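Staff Questions About the Grippers, Answered As Well As We Can

Since the first demonstrations went out to Tuvemham, the suggestion box has filled up for the first time in its life. We have combined the polite questions with the other ones. The page gets updated when the answers change, which they do.

What is Tumis, in one sentence?
Tumis is the project under which Bimine is teaching a pair of robot arms to do part of the sorting and packing at the Tuvemham site, using movements recorded by the people who do the job now.

So I am training my replacement?
We expected this one first and got it eleven times, twice in capital letters. The arms are meant for the small-parts bench, which has been short of people on every shift for as long as anyone has kept a rota. Positions at that bench are not being cut this year. We have no promise in writing for the year after that, and we would rather say so here than have you hear it at the coffee machine.

What do I do during a recording session?
You hold the gripper by its handle and do the task with it: pick up, move, put down, let go. Then you do it again. A full set is 60 repeats, and by the second half you will have opinions about the person who chose that number. Open the fingers all the way before you start each repeat. 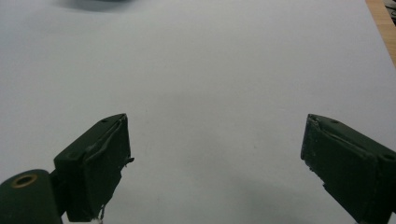
Gripper fingers open over the white work surface.

Why can't I use my hands? They came with me.
The arms at Khaemba will be fitted with the same type of fingers you are holding. If you pinch a washer between thumb and forefinger, the system learns a trick it has no thumb for. Yes, it is slower. Yes, you will drop things. Dropped parts stay in the recording and you carry on as normal, so please keep the commentary family-friendly.

How many recordings does the project need?
The target is 1000 for each task. The small-parts bench stood at 301 when we last updated this page. Management described this as "nearly there," and we have asked management to come and do a set.

Does it count as work?
Yes. Sessions are on the clock at your usual rate, and recording time comes off your pick target for the shift. If your screen still shows the full target afterward, tell your shift lead before you go home. The two systems were bought in different decades and don't talk to each other much.

Am I being scored?
The project team looks at whether a recording is usable. Your name isn't attached to it, and the recordings can't be used in reviews or discipline. The camera on the gripper points at the fingers and the bench. If your face gets in there, you are leaning in too far and your back will let you know.

The pads look terrible. Is mine broken?
Probably not. The dark green covering on the fingers takes the wear, and it wrinkles and frays along the edges well before it stops gripping. We know it looks like something the dog returned.
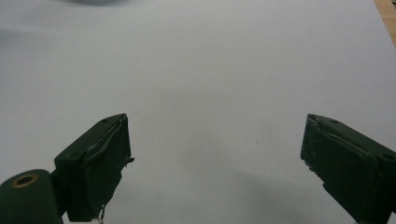 Creases and a bit of fuzz are fine, then. Stop and swap the gripper if a pad slides when you squeeze, if a finger wobbles, or if one side closes later than the other. Don't trim the pads with your box knife. Don't add your own tape either, however good your tape is.

My wrist hurts after a session. Is that normal?
It's common, and we don't want it to be normal. The gripper puts its weight in a different place than a scanner does. Take your break when it is due, switch hands if you can, and report soreness the same day. Two people reported it in March and the handle was changed as a result, so the form does get read.

What happens to the job once the arms are running?
Somebody has to load trays, clear jams and deal with the parts the arms give up on. That role is called cell operator and it will be posted internally first. The pay grade is still being argued over. People who have done 600 or more repeats will get an interview automatically, which is the closest thing to a loyalty card we offer.

Can I say no?
Yes. Recording is voluntary, and turning it down doesn't go on your file. You'll stay on your regular station.

Can I do extra sessions on Saturday?
If there is a supervisor on site, yes, at the weekend rate. This is by far the most popular part of the project.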